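Home Explore Topics Sign in

Zodwa Pretorius
November, 9 posts

People keep sending me the same article about how a set of yellow trays will change my workbench. I have doubts. I've sorted small electronics for years, boards and leads and plugs, and the tray has never been the hard bit. Thread.

First claim: "a place for everything." Fine. Which place? A small module with a wire out of either end, is that a board or a cable? I've asked three people and had three answers, all given with great confidence.

The standard layout goes like this. Unsorted stuff in the middle, trays either side, one kind of thing per tray. Put white paper under the middle lot so you can see what you've got. I'll give them the paper. The paper is good.

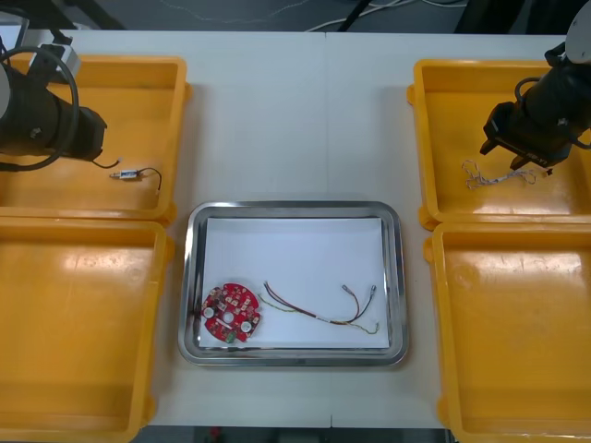 What I don't buy is the bit where it's meant to be quick. The Cistero leaflet says you can clear up to 300 parts in an evening. Whose evening? Parts of what? If they're all the same resistor then yes, lovely. If it's the bottom of a drawer from the old Ikville workshop, good luck to you.

Wires are where these systems fall over. Put two thin leads in a tray and come back later and you've got one lump. Yaa Fiadzo swears by a twist and a bit of tape on each. I've tried it. Now I have a lump with tape in it.

Boards, on the other hand, do all right in a plastic tray. Flat, easy to spot, and a red one on yellow shows up from the other side of the room. I'd still want to know what the plastic does for static. Ordinary shiny plastic is about the last thing I'd pick for a board I cared about, and the leaflet hasn't got a word on it.

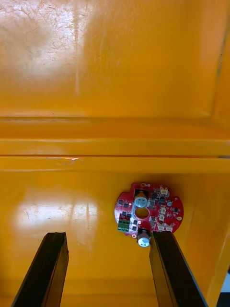
Bench Notes, issue 9, p. 2

Also, shiny. Why is everything for the bench shiny? Put a lamp over a glossy tray and half the bottom is glare. Then it gets scratched and you're squinting at scuffs wondering if one of them is a screw. A dull finish would cost next to nothing extra. Ottilie Lanz lines hers with paper, so she's bought a coloured tray in order to cover it up.

Leads with plugs on: lay them in loosely. Don't wind them tight round your hand, whatever the man in the Plavulach video does. The wire gives up right where it goes into the plug, and then you've got a tidy tray of broken leads. 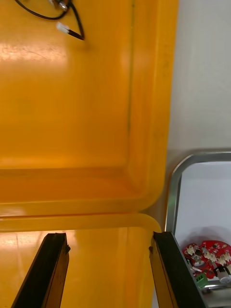 Do I need a separate tray for leads that have a plug on the end?

Only if you've got plenty of them. For a handful, share a tray with the bare wire and keep the plugs all at one end.

So will I be buying the full Bakilana set? I will not. I've got trays. Take-away tubs work too, and you can see through the sides. If someone can show me a bench that's still sorted a month after the trays arrived, I'll look at it and I'll say so on here. Inês Carrilho has offered hers. I'm going round at teatime and I'm looking in the drawers as well.

Related
Tatsuya Kikuchi: Labels that peel off and what I use now
Yaa Fiadzo: In defence of tape
Ottilie Lanz: Which old chargers are worth keeping
Zodwa Pretorius: I read 3000 words about drawer dividers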